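Packing for one bag

I have been traveling with one bag for nine years now. It started when an airline lost my suitcase on the way to a cousin's wedding and I got through four days on what was in my backpack. I didn't miss much of what was in the suitcase, and when it came back I put most of it in the donation box at the grocery store.

The bag I use is 33 liters. It's a plain gray Kerkholm with a zipper that runs all the way around, so it opens flat like a book. I had a top-loading one before that and I hated it, because everything I wanted was at the bottom. The Kerkholm is heavier than I'd like and the water bottle pocket is too tight when the bag is full, but the zipper has held up and the straps don't squeak.

In December I went to Hondlow for 17 days to help my aunt move out of her house. People asked how I was going to manage that long in winter with one bag. The answer is laundry. I take clothes for six days and wash them twice. My aunt's washer was already sold by the time I got there, so I used the place on the corner by the bus depot, which opens at six in the morning and is quiet until eight.

What went in: four T-shirts, two long-sleeved shirts, one sweater, two pairs of pants (one worn on the plane), underwear and socks, a thin rain jacket, a wool hat. Shoes are the hard part. I wear the heavy pair and pack nothing but a pair of slippers.
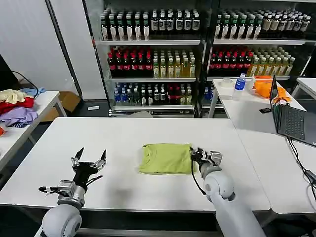

I get asked about rolling and folding more than anything else. I rolled for years. Zoltán Katona, who I used to share an office with, talked me into trying it flat, and I've stayed with flat since then. Rolled shirts leave gaps at the corners of the bag and they come undone when you pull one out. A T-shirt folded down to a compact rectangle, like the lime-green one on the white table, stacks with the others and stays put. The top layer may end up slightly wrinkled and I've stopped caring about that. I hang the next day's shirt in the bathroom while I shower and it looks fine by breakfast.

Packing cubes I can take or leave. I own two, both from Szilágyi, and I only use the small one, for socks and underwear. The big one adds a layer of fabric around things that were sitting fine without it. If you have a top-loading bag you may feel differently.

Toiletries go in a clear zip bag at the very top. I cut a bar of soap in half and take one half. I've tried shampoo bars and they leave my hair feeling like straw, so I take a small bottle of the normal stuff and refill it wherever I'm staying.

I did make one mistake on the Hondlow trip. I didn't bring work gloves, and I spent the first morning carrying boxes of books down icy steps with bare hands. Erasto Muriithi from next door to my aunt lent me a pair at lunchtime and I wore them until I left. They're going on the list.

Coming home is always worse than going. My aunt gave me a cast iron pan and a clock. The pan went in the middle of the bag with shirts around it, and the clock I mailed – it cost more than the clock is worth, but it was my grandfather's.

Next up is a week in Sukska in the spring, which I think I can do with a smaller bag. I'll post the list when I get back.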